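The lab at Trirkby closed at six, and by half past Parvaneh Ranjbar had the long table to herself. She liked the building better then. The fans in the corridor went off and she could hear the fridge in the kitchen.

The problem was bags. Hesent had taught its policy to pick up mugs, spoons, a shoe, a box of screws. All of those had kept their shape while they were being learned. A bag did not, and the success rate on bags had stuck at 13 out of 100 since May.

Her idea was a dull one, and she had been slow to say it in meetings. The policy was being shown only the good grasps. Whoever did the demonstrations went in cleanly, got the plastic first time and carried it off, and every fumble was thrown away before training. She wanted the fumbles kept. She wanted the tip pushed into the folds in the wrong place, then drawn back, then sent in again from somewhere better.

So she recorded them herself, by hand, evening after evening. Push in, stop, back out, go round. She wrote the grasp number in a notebook and a word beside it: slid, missed, pinched, slid. Her wrist ached by eight. She ate crackers standing up and went on.
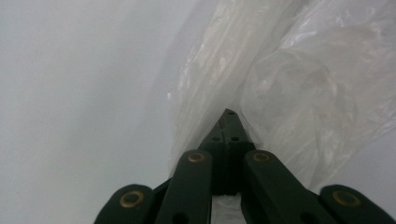

Eirlys Phillips asked whether any of it would hold up. The reviewers on the Pramanik grant would say that she had simply added more data, and that more data always helped.

"I took the same amount out," Parvaneh said. "For every fumble that goes in, a clean one comes out. The total stays put."

"And you picked which ones to remove?"

"The script did. At random."

Eirlys read two pages of the notebook and turned it round to check the other side. Then she went to find her coat.

They trained it over two nights on the Cavent machine, which was slow but free. On the second morning Parvaneh came in early and ran the trials before anyone could stand behind her. She did 100, with a fresh bag every time. The arm missed often. When it missed it backed off a little and tried the next fold along — the old policy had only ever closed on nothing and lifted.

She put the count in an email to Eirlys, left the subject line empty, and went to look for a bin big enough for the bags.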